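Knit hats stretching out in storage

hatrack_694
My wool beanies keep going baggy at the crown. I keep them on stands in the closet. Is it the stands, or do I just buy cheap yarn? One is a Bravel, the rest are Tovness. 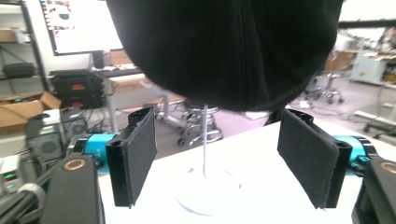 They get hand washed in June and put away until it gets cold.

purlwise
It's the stands. Knits should lie flat.

oldbrim40
Disagree. Mine have been on stands for years – no change. I'd blame the washing.

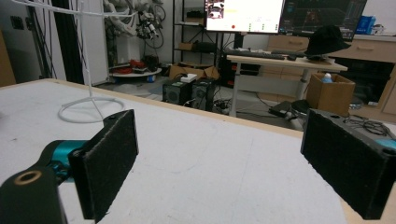
Wool stretches when it's wet, so dry them on a towel.

purlwise
Fine for a tight knit. A loose one will still sag.

hatrack_694
Okay, I'll try the Bravel flat.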